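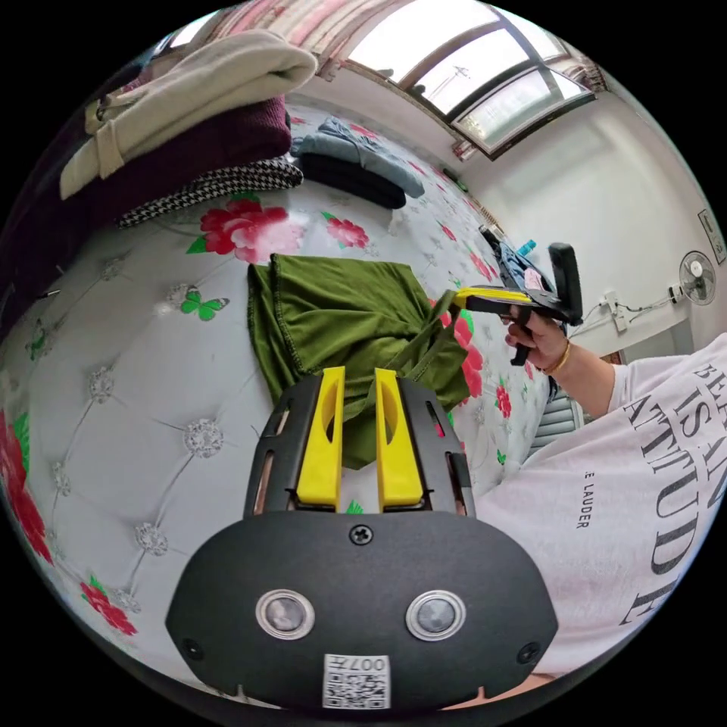
Why I'd rent the Rondard grippers and leave the folding plan alone

2018-07-14

I've been going back and forth on the Rondard kit for a while now, and people keep asking me whether it's worth the money, so let me just say it. The hardware, yes. The subscription they want to sell you with it, no!

For anyone who missed the launch, Prarkarex will sell you a pair of hand-held grippers for 484 pounds, or rent you the same pair for 104 a month. You do your ordinary chores with them, the cameras record how your hands move, and the recordings go off to teach a robot arm the job. Laundry is the big one, naturally (everybody wants the robot that folds).

And I do like the grippers. The yellow fingers are lovely and easy to see against a dark jumper, which matters more than you'd think when you're hunting for a hem. My wrists got tired after 10 shirts or so, mind you, and picking up one layer of cloth without grabbing the one under it took me most of an evening to learn. Rin Kinoshita got it straight away, which was annoying.

What bothers me is the folding plan. It's another 309 pounds a year, and for that you get a set of lessons and somebody checking your recordings. Setsuko Ichikawa wrote a very fair piece in December arguing that beginners need the checking, and I take her point, bad recordings are worse than none. But the lessons all use flat, square things on a nice big table. Tea towels! Who has trouble with tea towels? Give me a crumpled pair of trousers on a soft bed with a slippery cover, then we're talking.

Pruteck's kit is cheaper and the checking is thrown in, though the handles are too chunky for me and Toshiko Ishida says the same. So my advice is to rent the Rondards for a month, do your own washing with them, proper awkward washing, and spend the 309 on something else.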